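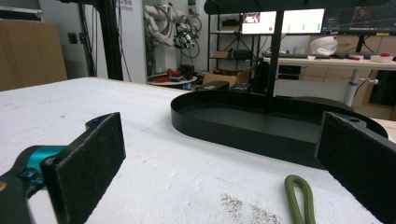

The Drevholm folding table comes in one size and one color, and I have had mine for 12 months. I bought it as a second work surface after moving to a smaller place in Kastthorpe, where the kitchen counter is barely wide enough for a cutting board. It has been a desk, a sewing table and a place to pot seedlings. The top is white, and a white top shows everything: small dark specks, a brownish smudge, faint scuffs in the surface. If you want a table that looks clean between cleanings, get a darker one.

Assembly

There isn't much. The legs are already attached and folded flat under the top. You pull them out one pair at a time and slide a metal ring down over each brace. The first few times the rings were stiff and I had to push with the heel of my hand. They have loosened up and now take a few seconds each. The instruction sheet is a single page with drawings and no words, and the drawing for the rings is printed too small to be of use.

The box arrived with one rubber foot missing. I wrote to the Stundidcombe store where I ordered it and a bag of 4 replacement feet came in the mail, so I have spares.

Stability

With all the feet on level floor it is steady enough for typing and for hand sewing. A sewing machine at full speed makes it shake. Moving the machine directly over one pair of legs cut that down a lot, though you lose the middle of the table as a place to sit. On carpet it rocks a little no matter where the machine goes.

I don't lean on the edge, and I would not let a child sit on it. The maker says it holds 135 pounds spread evenly. I have had seven full seed trays and a bag of potting soil on it with no sagging that I could see.

Cleaning

Dish soap and a soft cloth take care of most spills. Potting soil gets into the slight texture of the top and needs a brush. Tea comes off if you get to it the same day. Baking soda paste works on older stains, but it dulls the finish, so try it underneath first. Pencil marks come off with a plain eraser.

Storage

Folded, it goes behind a door or under a bed. It has no carry handle, and the edge is thin enough to be uncomfortable if you have stairs. My previous table, a Cisternas, folded in half and had a handle, but the hinge left a gap down the middle that caught pins and crumbs. I prefer the solid top, even with the awkward carry.

Rating: 4 out of 5. I took off one for the rings, the missing foot and the lack of a handle. I would buy it again at the sale price, which comes around every October.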